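Demonstrate with the Gripper You Will Run

2018-01-23

For the past two years the argument in our corner of the trade has been about quantity. A vendor proposal lands on the desk and the first number in it is how many demonstrations the system will be taught from. The last one I reviewed, for a packing cell at Grendutville, offered 2000. The number was printed in bold. Two pages later, in ordinary type, it said that the demonstrations would be recorded by an operator at a remote console, with the arm on the other side of a partition, and that the operator would be trained beforehand.

I think the bold type was on the wrong item. How a task is shown to a robot decides more of the result than how many times it is shown, and of the methods now on offer, the one I would pay for first is the plainest: put the gripper itself, or a mechanical copy of it, in a person's hand and have the person do the job at the bench where the job is done.

There are three methods in general use, and they get mixed up in sales literature. In the first, a person takes hold of the arm and pushes it through the motion while the joints record themselves. In the second, a person drives the arm from a distance with a joystick, a pair of master arms or a tracked handle. In the third, the arm is absent. The person holds a gripper with a handle on it, the position of the gripper is tracked, the opening of the fingers is logged, and the arm is asked to reproduce the path later.

Pushing the arm is fine for a single reach and a single grasp. It is poor for anything with two hands in it. One person cannot comfortably move two arms at once, and two people moving one arm each produce a motion that neither of them would have chosen. The person's body is also in the workspace for the whole recording, which matters if a camera is supposed to learn from it.

Remote control solves the body problem and introduces another one. The operator loses touch. Better consoles send some force back to the hand, but the ones in the price range of a plant our size send none, or send a vibration that means only that something has been contacted. Operators adapt. They slow down near the part, they overclose the fingers to be sure, and they hover before release. A robot taught from those recordings slows down near the part, overcloses and hovers. At the Runudville line we spent most of December tuning out a hesitation before every release. We looked for it in the controller and in the vision latency, and it was in neither place. It was in the recordings, where the operator had waited to see on a monitor whether the part was seated.

I was partly responsible for that one. I had specified the console and I had specified acceptance by count, with no line in the document about duration or pauses. The supplier delivered what was asked for.

The case for the hand-held gripper is mostly a case about feedback. The linkage is stiff enough that contact at the fingertips comes back to the palm. A packer who has done the job for years will use it at something near working speed after a short period of practice, and the recorded motion has the shape of a motion by someone who can feel what is happening. At the same time the person is held to the robot's limits in the place where it matters most. There are no fingertips, no thumb coming around the side, no palm to scoop with. If the task cannot be done with two flat fingers on each side, the person finds out that afternoon, before an arm has been bought.

Video of bare hands does not have this property. I have sat through proposals based on filming workers as they normally work and extracting the motion afterward. Whatever that yields, it yields the motion of a five-fingered hand with skin on it, and the translation to a parallel or angular gripper is left to an algorithm or to an integrator's patience. Our quotation from Skindero for that translation step was larger than their quotation for the cell.
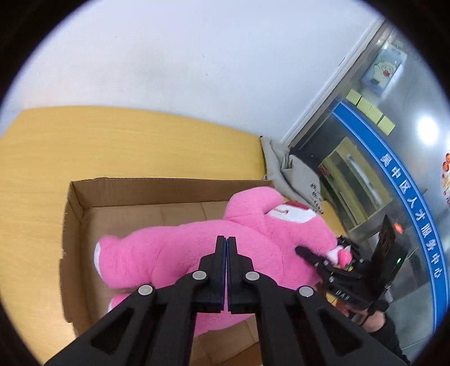
Soft goods are the class of work where these differences show up soonest, and they are also where the industry's habits of measurement are weakest. For a rigid part, finger opening tells you almost everything: the fingers stop at the width of the part, and if they go past it the part was missed. Fabric and stuffing remove that check. Consider a plush bear on its back in an open carton, nearly filling it, with one gripper clamped at the head and the other shut, fingertips against each other, pointing into the middle of the toy. A log of finger opening will report the second gripper as closed and can say little else. It might have a pinch of fur, it might have slipped, or the person might be pushing with the closed tip. The person holding the handle knows which. A remote operator watching a screen is guessing from the way the pile moves. The recorded motion that follows will be confident in the first case and tentative in the second, and the learning system gets no note explaining why.

The carton matters as well. A toy that nearly fills its box leaves little room for a finger between the goods and the wall, and the flaps get in the way of the linkage as much as the walls do. People with a gripper in the hand learn to bring it in at an angle and to turn the wrist when the linkage touches cardboard. They do it by feel. I would like those wrist turns in the data. Under remote control, a touch on a flap tends to end with the operator backing out and starting again from above, and then someone edits out the touch as an error.

There are real objections, and the first is reach. A person's shoulder and elbow will take a gripper to places that a six-axis arm on a fixed pedestal cannot, and through orientations that put the arm near a singularity. Recordings made without an arm have to be checked against one. In our trial of 60 recordings at the bench, 19 could not be replayed on the arm we intended to use. That is a high rate of loss and I do not want to hide it. Most of the failures, however, came from a single posture, in which the left gripper was brought across the body, and the fix was to mark a line on the table and ask the demonstrator to stay on one side of it. Joint limits can be checked by software on the same day. Hesitation takes a month to find, as we learned.

The second objection is tracking. A tool moving freely in the hand has no joint encoders behind it, so its position comes from cameras or external sensors and carries more error than an arm's own position would. For inserting a pin, that error is disqualifying and I would use another method. For putting a soft object in a box it is smaller than the variation between one object and the next.

The third is weight and fatigue. A gripper with its sensing and a handle is heavier than any tool we ask packers to hold all day, and demonstration quality drops as the forearm tires. I have no clever answer. Short sessions, more than one demonstrator, and a record of which session each recording came from, so that the late ones can be looked at separately. The handle on the Zaugg unit we evaluated was shaped for a large hand and was uncomfortable for half the people who tried it. That should be treated as a data problem, whatever department it is raised in.

Remote control keeps its place. Where the part is hot, sharp or radioactive there is no choice. It is also the right way to collect corrections once the cell is running: the robot stalls, a person takes over from a console for a few seconds, and the takeover is stored. In that use the delay and the missing touch do less harm, because the operator is supplying one small decision inside a motion that already exists. My objection is to using it as the source of the motion itself, for work with soft contact, on the ground that it fills a spreadsheet quickly.

For anyone writing a specification this year, these are the changes I have made to ours. The demonstration count has been moved to an appendix. The body of the document now asks for the finger geometry used in demonstration and the finger geometry of the delivered gripper, side by side, with any difference explained by the supplier. It asks for the duration of each demonstration against the duration of the manual task. It asks for touches, slips and regrasps to be retained and labeled, with nothing cut before we have seen it. It asks for the demonstrator to be someone who does the job, and for the demonstrator's hours to be priced as skilled work.

One supplier has objected to the last item and accepted the others. The Grendutville proposal has gone back for revision, and the reply is due before we order the arms.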